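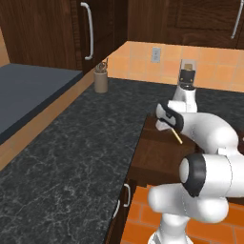 1. What the project was about

Substitutions. When do managers make them, does the score change afterwards, and does it look any different for a team that is losing. I picked this because I've stood at Hendricks Park on enough cold afternoons shouting for a change that came far too late, and wanted to know if I was right or just cold.

The league is the Fovitville and District, top division. 8 clubs, everyone plays everyone home and away. I used two seasons. Not glamorous football but the match cards are kept properly (mostly) and the league secretary let me copy them.

Question as it went on the proposal form: do substitutions made before the last twenty minutes change the result more often than ones made after?

I changed the question slightly in the middle. See section 3.

2. Background

Short section, word limit.

Most of what gets written on this is about professional leagues. Big squads, fitness staff, a bench full of internationals. The bench in our league is a different animal. Some weeks Arkar have a full set of subs and some weeks they've got a spare keeper and somebody's cousin who signed on in September. So anything that works out an ideal minute for a change from top-flight data assumes the player coming on is nearly as good as the one going off. That can't be assumed here.

Things that seem to be agreed on in the books I read:

Managers who are losing change things earlier than managers who are winning.
Half-time is popular, obviously, you get to explain it.
Injuries mess up any study that doesn't take them out.
Nearly all changes in a winning side are late and defensive.

I wanted to see if the same four came up at our level. Three did. The injuries one I can only half answer.

3. How I did it

Match cards first. Each card has the teams, the score, scorers with the minute, cards, and subs with the minute. Handwriting is the main problem. A one and a seven are the same thing to at least one referee in this league.

I ended up with 93 usable matches. The rest had no minutes filled in, or the minutes were plainly made up (every sub in the match down as sixty, both teams). From those I typed up 700 substitutions into one spreadsheet. Took most of the spring term. Columns were: match, team, home or away, minute, score at the time, score at the end, position off, position on where I could tell.

Then I sorted them into winning, drawing, losing at the time of the change, and early or late. Late meant the last twenty minutes.

What I changed: to start with I was looking at result only, so win, draw or loss. But a team going from three down to one down has had a better half hour and it doesn't show up. So I added a second measure, goal difference from the change to the final whistle. Both are reported. I know you're meant to fix your measures before starting — I hadn't, and I'd rather say so.

Problem with double and triple changes. If Skarov put three on at once, is that one event or three? I had them as three in the sheet and then grouped them for the results. If I'd left them as three, the teams who like a triple change would of counted far more than everybody else.

Also went to matches. Home games on a Saturday when I wasn't working, with a notebook, to see things the card doesn't show: who was limping, who had been booked, whether the manager was already getting somebody ready before the goal went in. That last one matters a lot. If a sub is stripped and waiting, and then the other lot score, the card says "change made while losing" when it was decided while drawing. Saw that happen more than once and there is no way of finding it on paper.

4. Results

Losing teams change early. Very clear, both seasons, every club. The half-time change is nearly always a losing side.

Winning teams wait. Most of theirs are in the last ten minutes and a fair few are in added time, which is time-wasting and everyone in the ground knows it.

Drawing teams are the interesting ones. I'd expected them to sit in the middle. They don't, they wait almost as long as the winning ones do, even at home against sides they'd expect to beat. My reading is that a draw feels like something you can lose.

Does the early change help? On result only: barely. Teams that were losing mostly stayed losing. That's what losing is like. On goal difference after the change: yes, a bit, for early ones made by losing teams. After an early change a losing side was more likely to be level or better over the rest of the match than a losing side which held on and changed late. But there is an obvious hole in that. The late changers had less time left for anything to happen, good or bad. I tried matching them up by only looking at the final twenty minutes for both groups and the gap got a lot smaller. Didn't vanish.

Arkar were the outlier. They change early whatever the score is and did better than their league position suggests in second halves. Skarov almost never change before the hour. Skarov also finished above Arkar both seasons, so make of that what you will.

Position for position: most changes are like for like. Striker off, striker on. The real gambles (defender off, forward on) were few and nearly all very late, and I don't have enough of them to say anything. I had a paragraph on this and took it out.

5. What the managers think

I asked all the clubs if somebody would talk to me. 2 said yes, one of those by voice message from a car park. I wrote down the answers as near as I could.

The first manager said he works off legs. Watches the full backs, and when they stop overlapping he makes the change, doesn't look at the clock at all. I checked his cards afterwards and his first change falls within the same few minutes in most matches, so either his full backs are very regular or he does look at the clock. He also said the hardest bit is the person, not the tactics. Take off a lad who's driven an hour to play and he might not turn up next week. None of the books mention this and at our level I think it explains quite a lot of the waiting, especially when it's nil-nil and there is no excuse to give the player coming off.

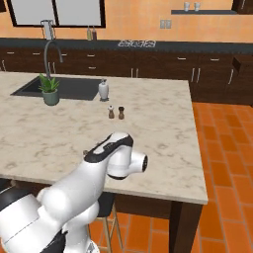 Haris Kakakhel took nearly the opposite view and said a manager who hasn't used his bench by seventy minutes is "hoping, and hoping isn't a plan". He makes up his mind on the first change before kick-off, tells both players, and sticks to it unless somebody gets hurt or sent off. According to him it stops the arguments. He also reckoned my early and late line was in the wrong place, since with heavy pitches in winter the match is decided long before the last twenty minutes, and that I should split the season by month.

That was a good point and I did have a quick go at it. First changes do come earlier in the wet months. Whether that is mud or injuries I can't tell from the cards.

6. What went wrong / limits

Injuries. The card has a box for it and hardly any team ticks it. From the matches I went to I'd say a good share of early changes were knocks, which are not decisions. I couldn't remove them from the older season at all.

Sendings off. Left in. Should have been taken out. Ran out of time.

Quality of the teams. A strong side that happens to be losing will often come back, subs or no subs. I used league position as a rough control but eight clubs isn't much of a table to work with.

Typing errors. I rechecked one page in every ten against the cards and corrected what I found, mainly minutes. There will be others.

My own view. I support one of these clubs. I've tried to keep it out of it and have not said which, allthough the first section probably gives it away.

7. Findings, short version

Losing sides change early, winning sides late, drawing sides nearly as late as winning ones.
Early changes by losing sides go with a slightly better finish to the match. Small effect, smaller still once you allow for time left.
Bench strength and keeping players happy seem to matter more at this level than in the books.
The clubs differ from each other more than the situations do.

8. If I did it again

Fix the measures first. Fewer matches but all of them watched, with injuries noted on the day. Ask the managers at the final whistle instead of weeks later, as both of them remembered matches differently from the cards. Talk to the subs as well — the people actually sitting there in a coat for an hour. And split by month from the start.

Spreadsheet and copies of the cards are with the department office, in the folder marked Fovitville. The code sheet for the columns is on the second tab. Ignore the third tab, it's an old version.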